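A day out at the Skirnum open house

I'd been meaning to get to one of these for ages, and when the invitation to the Skirnum open house landed in my inbox I said yes before I'd even looked at where it was. (Where it was: two trains and a bus. Worth it, but take a sandwich.)

Skirnum, if you haven't come across them, write software for robot arms. They don't make the arms. They make the bits that decide where the arm goes, how it gets there and what it thinks it's looking at, and then they sell all that to people who have dishes to stack or parts to sort or parcels to shift. The building is shared with a smaller outfit called Pillach who do simulation, and the two of them had thrown their doors open together for the day. Tea in the lobby, lanyards, a box of stickers, the usual. I took four stickers and I'm not sorry.

I went round with a group of 13, a nice mix. Couple of students, a man who runs a catering supplies business, a retired toolmaker who asked better questions than the rest of us put together. Our guide for the first half was Remedios Maglaya, who leads the perception side, and she had that lovely way of talking about her work as if you'd just dropped in for a chat and she'd been hoping you would.

First stop was a rack of plates.

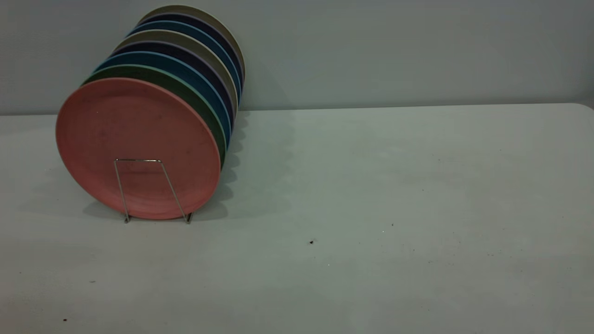
PERCEPTION

I know, I know, plates. But I spent longer at this table than at anything else all day, and I'd go back tomorrow. The job is simple to say: take a plate out of the rack, put it where you're told, and later on put it back in its slot. You or I would do it while talking on the phone. For the software it's a proper headache, and Remedios walked us through why.

Think about what a camera gets. Only the front plate, the pink one, shows you its face. Everything behind it is a sliver of rim. So if you ask the software how many plates there are and where the middle of each one is, it has to work out a whole circle from a thin curve, and a small mistake in the curve turns into a big mistake in the circle. She had the fitted ellipses up on a monitor, one drawn over each plate, and you could watch the ones at the back wobble as the estimates updated. The near one sat there like a rock.

Colour helps a bit. The neighbouring plates are different colours, so the boundary between one and the next is easy enough to find. But there are two blues in that rack, two navies and two beiges, so "fetch the blue one" isn't a complete instruction! The system keeps a list of the plates in order along the rack and matches what it sees now against what it saw last time. If the match is poor it stops and asks. The retired toolmaker wanted to know what it does with a rack full of white plates, and Remedios laughed and said that was the meeting they'd had the day before.

Then there's the rack itself. It's thin, shiny wire, and depth cameras hate thin shiny wire. The depth picture on the screen had plates in it and a table in it and, where the rack ought to have been, a sort of sparkly nothing. Their way round this is to stop trying to see it in depth at all. They find the front loop in the ordinary colour picture, fit a stored model of the rack to that, and trust the model for everything hidden further back. I asked what happens if somebody has bent the rack. She said somebody always bends the rack. There's a routine for it called Emik, which nudges the stored slots along a little each time a plate goes in with more force than expected, so after a while the software's rack leans the same way as the real one. I loved that. I have a dish rack at home that could do with the same treatment.

One more thing from this table that I'd never have thought of: shadows. The plates throw soft scalloped shadows on the tabletop, and an earlier version of the software had a habit of deciding that the shadows were extra plates. Grey ones, lying about to the right of the rack. They fixed it by feeding the training more examples with the lights moved about, and by adding a very blunt rule that a plate has to have some thickness. Crumbs on the table get the same rule, and are now left in peace.

PLANNING

After a tea break (good biscuits, gone quickly) we were handed over to Welington Bittencourt, who does motion planning and talks at about twice the speed of anyone I've met. I caught most of it.

His bit starts once perception has said "plate, here, tilted like so". Now you need a path. The fingers have to get to the rim without knocking the neighbours, and then, the bit I hadn't appreciated, the plate becomes part of the robot. A moment ago it was an obstacle. Now it's a great flat disc stuck on the end of your hand, and every move has to be checked with the disc included. He showed us the planner with that check turned off, only on the screen, thank goodness, and the simulated plate sailed through its neighbours as if they were smoke.

The planner is called Ghauri and it works in two passes. The first is quick and rough and gives you any path at all that doesn't hit something. The second takes that path and smooths it, shortens it and slows it near anything breakable. He'd set it to show nine candidate paths at once in different colours, all fanning out of the rack like a peacock, and then dropping away one by one until a single line was left. People clapped. He looked delighted.

He was very frank about what it's bad at. Coming out of the rack is all right. Going back in is where the trouble is, as you've got a narrow gap, a plate you're only holding by the rim, and a target you know mostly from a model. So for the last stretch they stop following the plan to the letter and switch to feeling their way: push gently, notice which side is resisting, ease over, push again. The catering man said that was how he parks.

CONTROL, AND THE VIEW FROM THE WRIST

The third room was my favourite for screens. They record everything from every run, joint positions, forces, all the camera views, and the tool they've built for scrubbing back and forth through it is a joy. You drag a bar along the bottom and the lot moves together. Drag to a spike on the force trace and there's the matching moment from each camera. I'd happily have that for finding out where I leave my keys.

We each got a go. I dragged about like a child with a new toy and kept landing on the wrist camera, which I found a lot more gripping (sorry) than the fixed one. From the fixed camera you see a tidy table. From the wrist you see what the controller has to put up with.
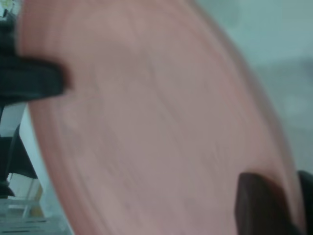 Wrist camera view: pink plate held by the rim between two fingers, with plenty of motion blur.

Look at the streaks on it. Welington used a moment just like this to explain why the controller isn't allowed to lean too hard on the wrist picture. With that much blur you can tell there's a plate, you can tell it's pink and you can follow the rim round, but you wouldn't want to measure anything to the millimetre off it. So each picture gets a blur score as it comes in. A sharp one is believed. A smeary one is given less say, and the controller falls back on what the joints and the finger forces are telling it until things settle down. He calls it "knowing when to squint".

The other problem is that the plate fills up nearly the whole view. You've picked up the thing you wanted and now you can't see past it! All that's left is a bit of pale background up in one corner and some odds and ends down the left. That's why the fixed camera matters, and why the two views have to agree with each other on where everything is. Getting them to agree is called calibration and it sounds like the least fun job in the building. They used to do it by hand, and it took the best part of a morning. Now there's a script that does it in seven minutes while you put the kettle on. Remedios had come back in by this point and shouted "eight if it's cold" from the doorway.

I asked my one clever question of the day here, which was how the software knows the plate hasn't slipped. The answer is that it compares where the rim ought to be in the wrist view with where it is, and when the picture's too blurry to say, it just slows down for a moment so the next one comes out better. Such a sensible thing to do. I do it myself with a full tray.

PILLACH, UPSTAIRS

I'd only half an hour left for Pillach, and that was my own fault for hogging the scrubbing tool. They build the simulated versions of all this, so that the planner can stack and unstack overnight without a single real plate being at risk. A very patient woman let me change how slippery the pretend plates were and then run the same task again. Turned right down, it looked like a magic trick. Turned right up, it was a Greek wedding.

Their big worry is the gap between the pretend plates and the real ones, and they don't claim to have closed it. They'd got a wall chart of runs that worked in simulation and failed downstairs, with the reason for each written beside it in felt pen. "Rack bent" appeared a good many times. So did "rim thicker than model". I rather admired them for leaving it up on an open day.

BITS AND PIECES

If you're thinking of going, there's another open house planned for July and you need to book through the Skirnum website. Wear comfy shoes, there are only chairs in the third room. Photos are fine in the demo rooms but ask first upstairs. The bus back runs once an hour, and I missed it by the length of one conversation about dish racks, so I sat on the wall outside and ate the other half of my sandwich.

Posted 6 April 2022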